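Soap dish

A soap dish is a shallow holder on which a bar of soap rests between uses. Its purpose is to keep the bar out of its own puddle, a task at which the history of the object records only partial success. Soap dishes are found beside basins, baths and kitchen sinks, and at the back of cupboards, where the ones given as presents tend to live.

Purpose

Soap left in standing water softens on the underside and turns to a jelly sometimes called slough or, in most households, something ruder. A dish with holes, ridges or a raised grid lets water run off and air reach the bar from beneath. A dish without them is a small pond with soap in it, and remains the commoner sort in hotels.
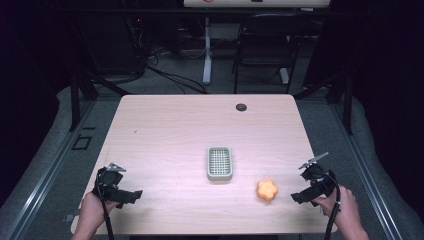 A small basket with a grid insert, on a table.

Early forms

For much of its life household soap was cut from a block and kept wherever there was room, often on a saucer that had lost its cup. Purpose-made dishes in pottery came as part of the washstand set, alongside the jug and basin. The better ones had a lid and a pierced inner tray, which was the first part to be broken and the last to be replaced. Piped water did away with the washstand, and the dish moved to the rim of the basin, from which it could be knocked more easily.

Materials

Glazed pottery is heavy and easy to rinse. Metal wire drains well but may rust, leaving a brown ring that outlasts several tenants. Wood is popular with people who do not have to clean it. Plastic is cheap, light and hard to break, and has been looked down on for all three reasons.

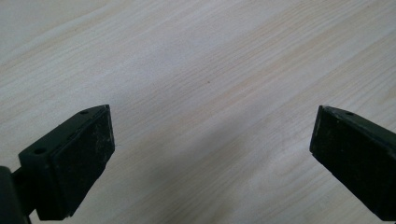
Pale wood-grain tabletop. Such surfaces are often wiped down after a dish has been stood on them.

The Brundier pattern

The best-known dish among collectors is the Brundier, a two-part design with a lift-out tray and a drip pan below. The makers sold it in 17 colours, 16 of which were green or nearly so. The collector Nelu Neagu, whose Marinescu catalogue lists 559 dishes, calls it "a sound idea, let down by the need to empty it". Few owners ever did. A rival from Skunard had a spout that drained straight into the basin - or, if put down the wrong way round, on to the floor. 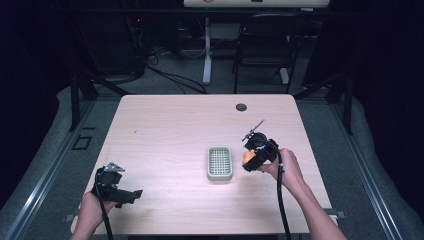

Rectangular plastic tray with a raised rim and a base of square openings.

Shape and fit

Most dishes are oblong, on the assumption that soap is too. Makers of fancy soap have never accepted this. Shells, hearts, fish and flowers overhang the rim or sit at a tilt, and the thinner parts wear away first, so that a costly gift ends its days as a pebble. The Firkis guide to bathroom goods suggests buying the soap first and the dish second, advice that arrives too late for nearly everyone who reads it.

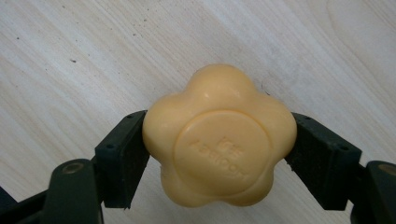 Flower-shaped soap with five lobes and a raised centre.

Decline and return

Liquid soap in pump bottles made the dish unnecessary in many homes, though it was often kept on to hold rings, hair grips and a dead battery. Bar soap has since found new friends among people trying to use less packaging, and the dish has come back with it. The puddle has come back as well.

See also: Bath rack; Sponge; Toothbrush mug; Washstand

Last edited 26 August 2020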